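The Sweatshirt

Hafiz Khoo had been paid to teach folding since February of the year before. He was paid by the piece. A towel was worth the least, trousers a little more, and anything with sleeves was worth the most, so he kept his sweatshirts for the afternoon, when he was slow and wanted the money to look better.

The company was called Hikell. It had promised a machine that would do a family's laundry from the dryer to the drawer. So far it had a machine that could do washcloths in a room in Bruvton with nothing else in it. The people there were polite about this. They wrote to Hafiz every week and asked for beds, because customers had beds and the room in Bruvton had a steel table.

He pulled the bamboo mat straight, set the gripper down on it while he rubbed his wrist, and started again with the red one. Collar up, front flat, first sleeve across the chest.

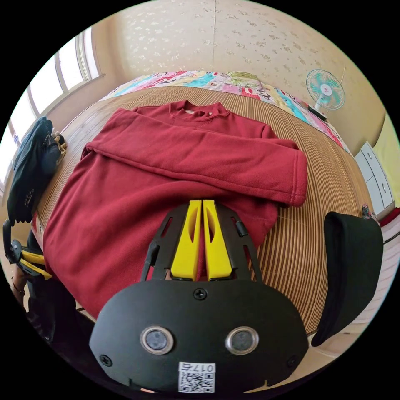 His sister Jugah called while he was working and he put her on the speaker.

"Are you still folding that same shirt?"

"It's a different one."

"You told me it was red yesterday."

"I have two red ones," he said. He had one.

She wanted to know when she could buy the machine. She had three boys and a job at the Fastton warehouse, where they had brought in a sorter in the fall and then hired back 5 people to stand next to it. She asked him this every time, and every time he told her what Hikell told him, that sleeves were hard.

"What's hard about a sleeve?"

He thought about it. "It doesn't stay where it was. You fold it over and it opens up again. On a towel you know where the corner is."

"The boys know where a sleeve is."

"Do the boys fold anything?"

She laughed and said no, so in that way the machine was even with them already.

After she hung up he did 8 more. He had been told not to do them all the same way, which he had found strange in the first month. Now he liked it. He turned the shirt toward the window, or bunched it near the pillow and worked from there. When a cuff slipped he went back and got it. Hikell paid for the slips too, as long as he fixed them.
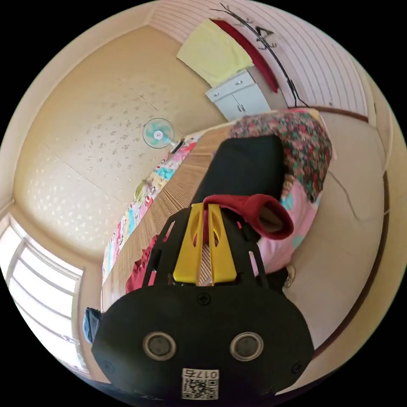 The cuff again, from another angle.

The letter came on 22nd January. They had tried the machine on a real bed at last, with a quilt on it and a cushion. It had folded 400 sweatshirts over a week. The engineer who wrote to him said most of them were passable. On 5 of them it had stopped with the sleeve halfway over, put it back where it started, and tried from the other end.

He read that part twice. Then he called Jugah.

"So it works," she said.

"It takes eleven minutes a shirt."

"I'd give it eleven minutes. I'd be asleep."

"And it can't do the quilt. It folded the quilt in with the shirt."

She said she would wait, then, and asked if he wanted to come to supper. He said he would when he had finished the afternoon. He picked up the gripper, shook the sweatshirt out, and laid it down crooked.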